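Cellar: tabletop kitchen demonstrations, release 2

README last revised 26 Jul 2026

Cellar is a set of 440 teleoperated demonstrations of one robot arm tidying, fetching and generally fussing over a play kitchen. It was gathered at the Brosedthorpe site to train and test Teris, our language-conditioned policy. The name comes from the room. There is no wine.

What is in it

Each episode is one person driving the arm through one instruction, from a rest pose to a rest pose. An episode holds the overhead video, joint positions, the gripper command and a typed instruction. Instructions were written before the episode was driven, so they say what the operator was meant to do. Where that parted company with what the operator did, the episode carries a flag called drifted. Please read the flag.

Objects are a mixture of toy food and kitchen things, some stiff and some floppy. The oven mitt is the floppy one people ask about. It never hangs the same way twice, and a policy that has only met plastic fruit tends to treat it as a personal insult.
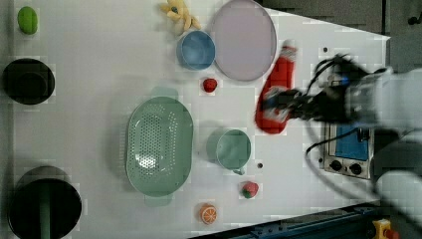

How episodes were gathered

Operators worked from Lencho, our small prompt-and-record tool, which shows an instruction, waits for a key press and starts logging. A second key press ends the episode. Forgetting the second key press produces a very long episode of an arm doing nothing, and we have removed all of those we could find.

The layout is kept for a run of episodes, then shuffled. Shuffling is done by hand, by people, who believe they are being random. They are not, and the larger items drift to the edges of the table. If your model seems to have a strong opinion about where pots live, it learned it from us.
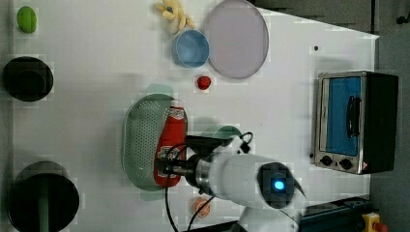 Instructions that name a container are the hardest part of the release to label well. "Take the ketchup out of the colander" and "put the ketchup in the colander" pass through much the same poses, and a single still of the gripper over the bottle, with the bottle lying in the mint-green basket, will serve either sentence. Use the whole episode, or at the very least the order of the frames. We tried single-frame labels in March and spent longer undoing them than we had spent making them.

Known problems

– Compression. Some clips have blocky patches, and small print on packaging is often unreadable. Do not train a label reader on this.
– Motion blur on quick moves. Slower operators are sharper and duller to watch.
– Cables. They wander across the view and sometimes over the objects. We have not masked them.
– Two spellings of "colander" in the instruction text. Both are left in, one of them under protest.

Splits

Train and test are split by layout, so no arrangement appears in both. Release 1 split by episode, which gave lovely scores and very little else – please don't compare across the 2 releases.

Use

Free for research. If you find a mislabelled episode, send its number and the instruction you think it deserves. Corrections go into the next release, along with whatever new mistakes we make putting them there.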